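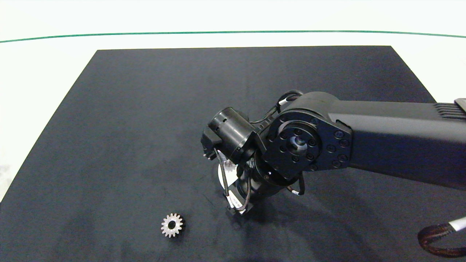 Can a machine take over the small chores of a household or a workshop yet?

Some of them, under supervision, and at a slower pace than most people would accept at home. Sorting, picking up and setting down are the tasks in which progress is easiest to see. Folding, wiping around obstacles and handling anything soft remain difficult.

The Plitgate gallery on machines and everyday work opened in May and is maintained by the Egilsson Workshop for Applied Automation. It is intended for general readers, school groups and members of the trades who wish to see what such work looks like at the bench. The picture at the head of this page belongs to the section on small metal parts.

Small parts, bench section
A spur gear lies flat on a dark mat, with the gripper of a black arm reaching down close to the surface. Parts of this kind are handled every day in repair shops – usually by hand, and usually without a second thought.

The workshop's current program, Wondow, covers 18 chores divided between the home and the shop floor. Each chore is attempted under the same conditions by a person and by a machine, and the results are entered in a common register. The register held 598 entries when this page was prepared. An attempt is entered as complete only if no one has had to step in.

Visitors often ask when a machine of this type will be ready for purchase. The workshop does not sell equipment and does not offer forecasts. Its findings are published by chore, so that readers may judge each one separately.

The gallery is in Room 4 and closes at 5 p.m. Printed copies of the register may be requested at the front desk.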